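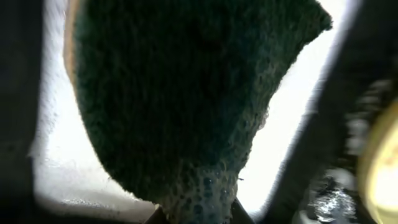

Washing-up mornings return to Vinville hall

Wednesday's washing-up morning at the Stevance hall in Vinville drew 32 people, the most since the sessions started again in December. The idea is simple: bring the things that never come clean at home and learn how to deal with them.

Aarti Dwivedi, who runs the mornings, began with the green side of a sponge scourer and plenty of suds. She told the group to let the soap sit on baked-on food before scrubbing, and to keep the rough side away from non-stick coatings and anything with a gloss finish.

"Most people press far too hard," she said. "If you have to lean on it, go and put the kettle on and come back later."

Black trays and round lids took up most of the second hour. Pale lids are a regular complaint, as red sauces and marker pens both leave their trace on them. 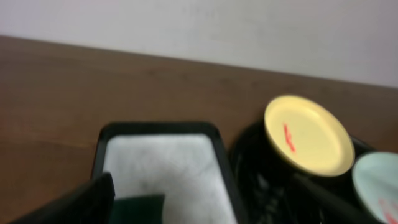
Dwivedi suggests a paste of bicarbonate of soda and water for lids, left on overnight and wiped off with the soft side of the sponge. It will not shift every mark, she added, and old stains may only fade.

Réjean Beaudoin came with a roasting tin he had almost thrown out. He plans to bring the grill pan next time – his wife has already put it by the door.

The sessions cost £3, which covers tea and the sponges. Numbers are limited by the sinks, so places should be booked at the hall office. The next morning will cover kettles, flasks and oven shelves, and doors open at the usual time.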